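二月，下午到晚上

今天的笔记写得会比较散，先跟以后翻到这一页的人打个招呼，想只看结论的可以直接翻到后面"明天接着做"那一段，不过我还是希望你从头看，因为有几件事是绕了一大圈才弄明白的，光看结论你大概会觉得我们一整天什么都没干。

Vornisard 这个项目走到铲猫砂这一项，心里其实一直有点发怵。之前叠毛巾、摆杯子，东西就那么几样，错了就错了，重来一遍也快。猫砂是颗粒，铲子插进去以后它会流，会堆，会从孔里漏下去，每做一遍，盆里的样子都和上一遍不同。Mateja Ivanov 上周在白板前说，颗粒这种东西最好，因为它自己替你做数据增广。我当时听了很高兴，今天收完盆、扫完地、从袖口里抖出猫砂以后，觉得这话只说对了一半，另一半等会儿讲。

先记布置。桌子还是那张浅色木面的，后面照旧用黑布围出一个角，浅蓝色的猫砂盆摆在桌上，灰色的细颗粒猫砂，白粉两色的带盖桶放在盆的左边，盖子掀开。机械臂从右边进来。动作定义和开会时说的一样：夹住铲子柄，铲斗贴着砂面推进去，抬起，停一下让砂漏掉，移到左边的桶上方，倒，再把铲子放回盆里。听起来很顺，一句话就说完了，可是这一句话里我们今天至少吵了一半的时间，主要是吵"停一下"到底停多久，以及"放回盆里"算不算任务的一部分。

关于停多久，我原来的习惯是凭感觉，看着砂漏得差不多了就走。Ernő Szénási 不同意，他觉得每个操作员的"差不多"都不一样，模型学到的就是一个糊里糊涂的平均值，最后很可能抬起来晃一晃就急着往左边去，一路撒。我起初不太服气，跟他争了一会儿，我的理由是，如果大家都数着秒停，那模型就永远学不会看砂，它只会学会等。后来我们各退一步：不规定秒数，但是规定一个看得见的条件，铲斗下面不再有连续往下掉的砂，才可以横移。零星掉一两粒不算。这个条件写进操作卡片了，措辞我改了好几遍，现在这一版 Ernő 看过，Mateja 也看过，她只在旁边画了一个笑脸，我就当她同意了。

放回盆里这一步，我坚持要留。省掉它当然快，每一条能短不少，可是将来要让它连着铲好几下的时候，没有这一步，前一下的结尾就接不上后一下的开头。以前摆杯子那一批就吃过这个亏，每条都在手悬空的时候戛然而止，后来想把几段动作串起来，中间全是没人教过的地方，机械臂就在那里一顿一顿地犹豫，看得人着急。所以这次每一条的结尾都要让铲斗回到砂面上，柄朝右，放稳，再按结束。

上午（其实已经快到中午了，我早上来得晚，路上买了点吃的）主要是调夹爪和铲柄的配合。细柄难夹，这个大家都知道，难在哪里我以前说不太清楚，今天总算能写下来了：夹爪合拢的时候看着是紧的，铲斗一吃到砂，阻力是从前面来的，柄就绕着夹持点往上翘，人手碰到这种情况会不自觉地用手腕去压，根本意识不到自己在压，遥操作的时候手上没有那个阻力，等眼睛看到翘起来已经晚了。试了几种夹法，夹得离铲斗近一些，力臂短，翘得就轻，可是太近了夹爪自己会碰到砂，砂粒钻进关节那可不是开玩笑的。现在的折中是夹在柄的中段偏前，进砂的角度放平一点，宁可浅一些多铲一次，也别一下子扎到底。
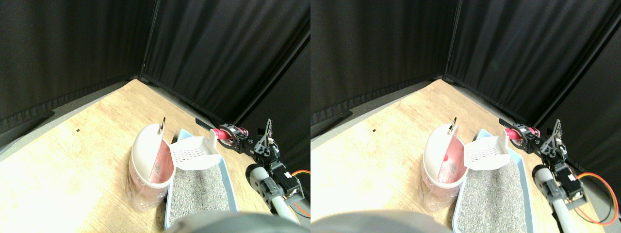
说到扎到底，盆底也得提醒一句。塑料盆在木桌上会滑，铲子一顶，整个盆就慢慢往后挪，挪得很慢，当场看不出来，连录好几条以后回头比较第一条和最后一条，才发现盆已经搬了家。我有点懊恼，可 Mateja 安慰我说，位置变一点未必是坏事，变化本来就是我们想要的。她说得对，只是我想要的变化是我自己安排的，有记录的，从左到右从前到后都覆盖到，像这样被铲子一点点顶出来的漂移，方向永远是同一个，等于悄悄告诉模型"录得越晚盆越靠后"。所以商量下来，盆底垫一层防滑垫，然后每隔一段时间由人主动把盆挪一挪、转一点角度，挪了就在 Gavby 的备注栏里写一个字"挪"，别写长了，写长了没人看。

顺便说 Gavby。新版的录制界面比老版好用得多，结束以后直接跳出两个视角的回放，拖着看就行，我很喜欢。有一件事要请大家特别当心：点了"丢弃"以后它没有二次确认，直接就丢了。我今天手快，丢掉了一条我觉得铲得特别漂亮的，砂漏得干干净净，倒的时候一粒都没撒在桌上，现在想起来还有点心疼。已经给写 Gavby 的同事留了言，希望加一个撤销。在加上之前，拿不准的请先标"待定"，晚上统一看。

下午正式开始录。今天最后留下来的是 23 条，标"待定"的还没算进去。我知道跟计划相比这个数目有点寒酸，计划里 Vornisard 这一项总共要 2000 多条，照今天的速度，我们大概要铲到猫都不耐烦了。不过头一天本来就慢，摆蜡块那次头一天更惨，后面熟了就会快起来，而且今天把该吵的都吵完了，明天可以闷头录。

录的过程中有几件小事，趁还记得写下来。

第一件是视角。前景里有一块灰色的东西挡着盆的近端，两个视角里都有，下半边的盆沿看不全。录之前我和 Ernő 讨论过要不要动它，最后决定不动，理由是推理的时候相机就装在同样的地方，遮挡也会是同样的遮挡，训练的时候干干净净，部署的时候突然多出一块，那才叫坑自己。但是这带来一个操作上的要求：要铲的团块别放在近端那一带。放在那里，操作员站在旁边用自己的眼睛看得见，相机看不见，录下来的就是一只机械臂凭着某种神秘的信念往看不见的地方铲。这种样本我很警惕，人用了相机没有的信息，模型再怎么学也学不会，只会学到猜。所以 Ernő 后来干脆只看屏幕操作，不抬头，他说一开始别扭，脖子僵，过一阵子就习惯了，而且失败率没有我想的那么高。我准备明天也这样试。

第二件是团块。真猫砂团我们当然没有（Mateja 家里倒是有猫，她提过一次，被大家一致劝住了），做法是拿滴管往砂里滴一点水，等它结起来。滴多少水、等多久，直接决定团块结不结实。等得不够，铲斗一碰就碎成几小块，铲起来一半漏一半；等得太久又硬得像小石子，怎么铲都成功，没什么意思。现在卡片上写的是滴完以后等 15 分钟，这个时间适合我们现在用的砂，换了牌子要重新试。大小请有意识地混着做，大的小的都要有，也请偶尔在旁边撒一点碎的，现实里哪有那么整齐的。

滴水的时候还有个细节，别总滴在盆的正中间。我今天复查回放的时候发现自己几乎每次都滴在同一个地方，手的惰性真是可怕，明明心里想着要分散，手还是往最顺的地方去。晚上画了一张格子纸，贴在屏幕旁边，滴过哪格打个勾，土办法，但是管用。

第三件是砂面。前面说颗粒会自己做增广，那没有说对的另一半就在这儿：铲过几次以后，砂面上会留下一道沟，下一次铲的时候，铲斗顺着沟进去特别顺，操作员也就自然而然地顺着沟走，于是沟越来越深，动作越来越像。这样录下来的一批，看着流畅极了，每条都好看，拿去训练，遇到一个平整的砂面反而不会了。所以每录几条就要把砂面抹平，或者故意弄得坑坑洼洼，总之要变。抹平的时候请用旁边的刮片，别用手，灰大，我下午打了好几个喷嚏，还有一个喷嚏被录进了同步音轨里，听着挺响亮的。

中间 Wurkby 那边来过一个电话，问上次寄来的指垫用得怎么样。我如实说了，抓平面的东西很好，抓细圆柄的时候会转。他们倒是很客气，问能不能把打滑的片段剪几段发过去，我答应了，明天挑。挑的时候注意只挑打滑明显的，不要连同我们嘀嘀咕咕的声音一起发过去，发之前把音轨去掉。
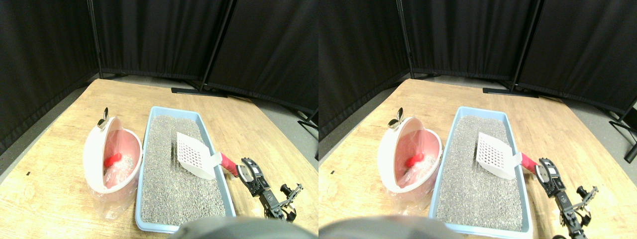

傍晚的时候试着对已经录好的做了第一轮筛选，标准也在这里说一说，免得两个人筛出两种结果来。我们用三种标记：留、待定、丢。留的标准很简单，团块进了桶，铲子回了盆，中间没有人伸手帮忙。丢的标准也简单，录制断了，或者动作做到一半被打断。麻烦的全在待定里，比如团块碎了一半、进桶的只有一半，算不算成功？比如第一下没铲到，退回来又铲了一下，铲到了，算不算好样本？

后一种情况我是强烈主张留的。以前我们总喜欢挑一气呵成的，觉得干净，结果模型只见过顺利的情况，稍微偏一点就不知道怎么回来。退一步重新来，这是人最常做的事，也是最值得教的。Ernő 有顾虑，怕这种样本多了，模型会把"先空铲一下"也当成规矩学进去，每次都煞有介事地先空铲一次。他这个担心不是没道理，别的任务上我见过类似的毛病，伸手之前总要往右边晃一下，怎么也改不掉，查到最后是某位操作员（就是我）的个人习惯。所以我们说好了：自然发生的补铲可以留，故意表演的失败不要，另外在备注里写"补"，训练的时候可以单独控制比例，比例不合适随时能调。

碎了一半的那种，暂时都标待定，等攒多一点再一起看。我的倾向是看剩下的那一半有没有继续去铲。如果铲完第一下就收工，那就是在教它敷衍；如果又回去把剩下的收拾了，那就是一条很好的长样本，虽然剪起来麻烦。

筛完以后把数据推到 Sin 上跑了一个小的，只想看看管道通不通，没有指望它学会什么。管道是通的，两个视角的时间戳对得上，夹爪开合的曲线也正常，唯一的问题是有几条的开头有很长一段静止，人按了开始以后在那里调整坐姿、喝水、说话，机械臂一动不动。这种静止段请大家尽量避免，准备好了再按开始，别按了再准备。模型看到太多一开头不动的画面，它就真的不动了，这不是我吓唬人，摆杯子那批的头一个版本就在桌子前面站了半天，谁劝都没用。脚本里会加一个自动裁剪，把开头的静止切到只剩一小段，但是脚本判断静止靠的是关节速度，手抖也会被当成在动，所以还是靠人自觉。

裁剪的时候还牵出一个老问题，就是倒的那个动作。铲斗移到桶上方以后要翻腕，翻腕的时候柄在夹爪里会滑转，翻得快，转得就厉害，有时候手腕已经翻过去了，铲斗还平平地端着，像个不肯交货的服务员。看关节数据，一切正常，看画面，根本没倒出来。所以成功与否绝对不能只看关节数据，一定要看画面，我今天就有两条差点这样混进"留"里去，是 Mateja 看回放时发现的，谢谢她，晚上请她喝了热巧克力。翻腕慢一些会好很多，也可以翻之前先让柄在指垫里坐稳。我还想过往柄上缠一点胶带增加摩擦，又怕缠了以后铲子变了模样，到时候换一把没缠的就不认了，先不缠。

说到换铲子，这也是明后天要认真考虑的。柄的颜色、粗细、铲斗孔的形状，都应该有变化，不然学到的只是一把具体的铲子。可是变化加得太早，基础动作还没站稳，失败会一下子多起来，操作员也容易灰心。我的想法是同一把先录够一批，再轮换，每次换之前在备注里写清楚是哪一把。铲子都放在靠门的架子上，用完擦干净放回去，孔里卡着的砂用牙签捅，别在桌子边上磕，磕得到处都是。

桶的事情也说一句。盖子必须每次开录前确认是掀到底的，掀一半的话它会自己慢慢合下来，合到一半正好挡住倒的路线。今天遇到过一次，铲斗敲在盖沿上，砂像下雨一样洒了半张桌子，我和 Ernő 都愣住了，然后笑了好一会儿。那条标了丢，不过我私下存了一份，年底聚餐可以放。以后也许可以把"先开盖"做成单独的一项，但那是另外一个任务了，现在别往里塞。

清洁。桌面上的砂一定要每隔几条就清一次，不是为了好看，是颗粒硌在盆底下面会让盆微微倾斜，人看不出来，力的方向就变了。夹爪用软毛刷，顺着缝往外刷，不要吹气，一吹就吹进去了。收工的时候请把机械臂停到收纳位再断电，今天我忘了一次，它软软地垂下来，轻轻搭在盆沿上，好在很慢，什么都没碰坏，可是我的心跳了好一会儿。

明天接着做：

到了先垫防滑垫，量一下盆的初始位置，拍照存到 Gavby 的当日文件夹里。
团块提前做，前一盘录着的时候后一盘就可以滴水了，别干等。
Ernő 先录，我筛，午饭后换过来，两个人都只看屏幕操作。
砂面每几条变一次，格子纸打勾。
翻腕放慢，柄先坐稳。
给 Wurkby 挑打滑的片段，去音轨。
待定的那些，Mateja 有空的时候三个人一起看，看完把"碎了一半"的标准补进卡片。
Sin 上的小任务可以停掉了，占着地方，我忘了停，明天谁先到谁停一下，多谢！

另外提醒自己，下班前把外套抖一抖再进地铁，今天坐下来的时候口袋里还在往外掉猫砂，对面的小朋友看得可认真了。还有那半袋没拆完的砂，袋口我用夹子夹着，放在水池下面的柜子里，别放在水池边上，受了潮整袋都会结成一个大团，那可真没有铲子铲得动。

补一笔，晚上快走的时候 Ernő 又录了一条，铲得很稳，漏得也干净，放回去的时候轻轻一搁。他自己标的留，我看过了，同意，明天给新来的同事做示范就用这一条。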